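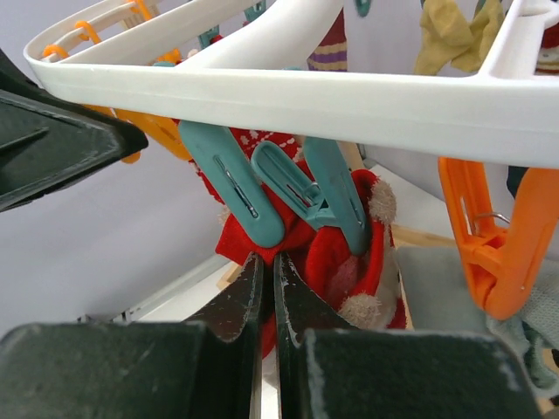

White hanger with orange and teal clips, and something red and knitted.

Blog > Small Apartment > Laundry

I want to write today about a thing which I ignored for many years, and this thing is the clip hanger for socks. In my family we dried everything on a rope on the balcony. When I moved to Britent I got an apartment without a balcony, with a bathroom where I can touch both walls, and so the laundry became a question that I had to think about.

For the first winter I put the socks on the radiator. The radiator in my apartment has a flat top, so it holds maybe six pairs if you are patient. The other socks went on the backs of chairs. When guests came I collected everything in my arms and threw it on the bed, and afterwards I had to begin again. Also, socks from the radiator become stiff like cardboard, and the elastic does not like it.

Then I bought my first hanger with clips. It was from the brand Shin, very cheap, square, with thin plastic arms. It folded in the middle and this was its weak point. One evening in November it folded by itself with all the laundry on it, and I heard the noise from the kitchen. I repaired it with wire and it lived until spring.

The second one I chose with more attention. I went to the Foltard store, the big one near the bus station, and I looked at every model they had on the wall. I can tell you what I look for now.

The ring should be one thick piece, without a joint in the middle. A rounded shape is better for me than a square one, as the corners of the square one always caught the shower curtain. The clips should have a metal spring. I had some clips which were only plastic, with the spring made from the same plastic, and after one summer near the window they had no strength anymore. And the clips should be big enough for my fingers. I do the laundry early in the morning before work, around six, and at this hour I am not skillful.

About colors I did not care in the beginning. Now I care a little. With clips in two colors I have a system: one color is for socks which have a partner, and the other color is for single socks and for everything else, like gloves or a kitchen cloth. When a single sock finds its partner, I move it. My sister laughed about this system but she has it now too, with clothespins in yellow and green.

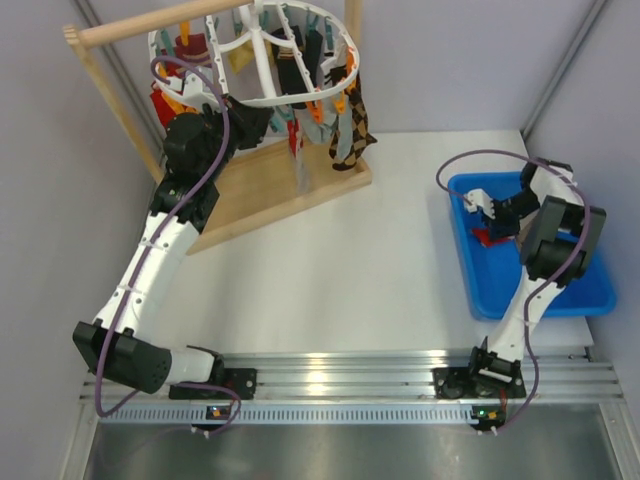
The next subject is how to hang. For a long time I hung each sock by the toe, as my mother did. Then I read on a forum that you should hang it by the cuff so that the air can go inside, and I tried this for a month. My opinion is that it depends on the sock. Thin cotton socks I hang by the toe, so the clip does not leave a mark on the elastic. Thick wool ones I hang by the cuff, with two clips and a little space between them, like an open mouth. They need nearly 11 hours in my bathroom with the door open. With the door closed I have not measured, it is a very long time and the smell is not good.

I also learned to put heavy things opposite each other. If you hang a wool hat on one side and only baby socks on the other side, the whole hanger leans, and then everything slides to the low part and touches. Touching is the enemy of drying. I start with the heaviest piece, then its neighbor across, and I continue like this until the basket is finished. Small red things I keep away from white things if it is their first or second wash. I had one accident with a red scarf and a white pillowcase, and I still sleep on a pink pillowcase.

For taking down I use a low tray. Before, I took the socks down directly on the sofa, and always one went behind the cushion. My tray is from Domico, it was sold for shoes, and it cost less than a coffee. I put it under the hanger, I open the clip with one hand and hold the sock with the other hand, and when I miss, it falls in the tray and not on the floor.
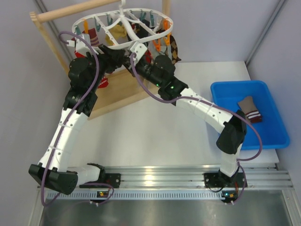
Can you hang a sweater on a clip hanger?

A small child's sweater, if it is light, and then with four clips along the bottom edge. A sweater for adults I dry flat on a towel, the weight of the water pulls the shoulders and the sleeves become long.

I should say also something about washing, because a friend asked me. Cotton socks I wash at 40 and towels at 60. Wool I wash by hand in the sink with a small spoon of soap, and I press it in a towel before it goes on the hanger. I do not twist it. My grandmother twisted everything, and all our mittens had the shape of a carrot.

One more small thing about the clips. Once in the season I take them in my hand one after another and look at the spring. If there is rust I put the clip away, as the rust makes an orange spot on the fabric which stays forever. At Foltard you can buy the clips separately, but they have only one size and it was a little loose on my rail. I put a rubber band around the rail where the clip sits and now it stays in its place.

Next time I will write about the ironing board, which at the moment lives behind my bedroom door and falls on me in September and in every other month too.

Contact | Copyright Small Apartment Blog | Back to top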